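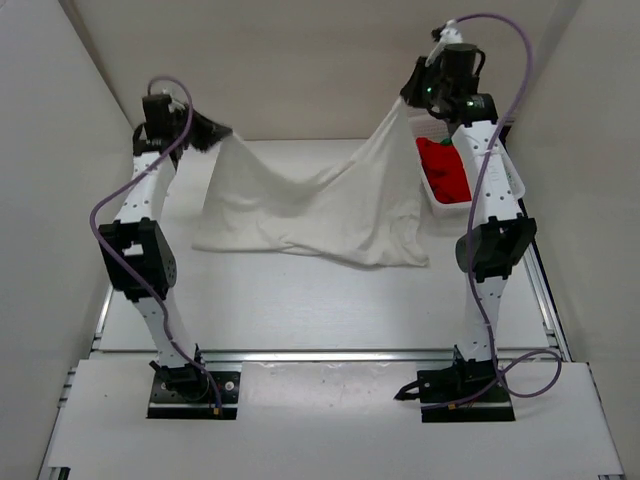

Cloth Is the Right First Problem

When people come to our shared workshop and say they want to build a robot at home, they almost always want to begin with blocks. A block is polite. It has corners, it stays where you put it, and if the arm knows where the block was one second ago, it knows where the block is now. I want to argue for the opposite start. If you build two arms, give them a piece of cloth in the first month, before you feel ready.

I should say that English is my third language and that I am by profession a bookkeeper, so please take both my grammar and my mechanics with some patience. I have been building with Consuelo Arrieta since August. The project is called Fulia, a name she chose and will not explain to me. It is two arms on a bench with white walls on three sides, and its only task is to pick up a cloth by two corners and, some day, to fold it.

The usual argument against cloth is that it is too difficult. I agree that it is difficult. A cloth has no fixed shape, it hides its own corners under itself, and each time you drop it you get a different problem from the one you had before. Candela Segura, who runs the electronics evenings at Jematura, told me very kindly that we would lose half a year on it and learn only to be frustrated. She has taught this for 15 years and I do not contradict her lightly. But I think she measures by the finished result, and a person who builds in the evenings after work should measure by what the machine teaches while it is still bad.

Let me give the example of the two hands. With blocks, the second arm is a luxury. Our first plan had only one, and we would have been content with it for a long time. With cloth you need the second arm at once. One hand lifts a corner and the rest stays on the table in a heap. Only when both hands lift do you get a thing with an upper edge, hanging between them like washing on a line, and then you can see how much you do not understand. If one side is pulled tight and the other side gathers in a narrow fold, this tells you something about your two grips which no number on the screen was telling you. The cloth is a kind of drawing of your mistakes.

Then the fingers. I had believed that a gripper was a solved part, something you copy from a friend. A hard plastic finger will hold a block very well. On thin cloth ours slid away with an open and stupid gesture, again and again. We tried different surfaces on the fingertips, and one arm wears a fuzzy black pad now, which looks like something from a toy bear. I am fond of it. I would never have thought about friction for even one evening if we had stayed with blocks.

There is also the matter of money. Many people in the workshop believe that soft things need expensive arms. Our supplier, Calvo, sells a finished pair of arms for 2,827 euros, and they may be very good, I have not touched them. We gave ourselves a limit of 1,000 euros for everything, with the rails and the walls included, and we are still inside it. A cloth forgives a weak motor. It weighs almost nothing, it does not break when it falls, and it does not break your gripper when you push it into the table by error. I have pushed it into the table by error many times.

I must be fair and admit what the cloth does badly as a teacher. It is poor for measuring. When a block is two millimeters out of place you can say so, and you can write it down. When a cloth is badly folded, Consuelo and I can disagree for an entire evening about how badly. We keep a notebook, and on page 29 there are two opinions about the same attempt, in two different inks, and I still think mine is correct. Somebody who loves clean tables of results will suffer with this. For that person, maybe the blocks are better, at least for the first weeks.

The other complaint I hear is about the cables. Two arms moving toward each other over one table will pull on everything that is attached to them. We leave ours long, with wide loops above the grippers - it is not elegant, and a visitor from the Goltum club asked if we were going to tidy it. We will not. A tidy cable is short, and a short cable decides for you where the arm may go.

Candela still says I am wrong. She also asked last time if she could bring a small towel of her own, thicker than what we use, to see what our fingers would do with it. I told her yes, but only if she leaves it with us until the summer.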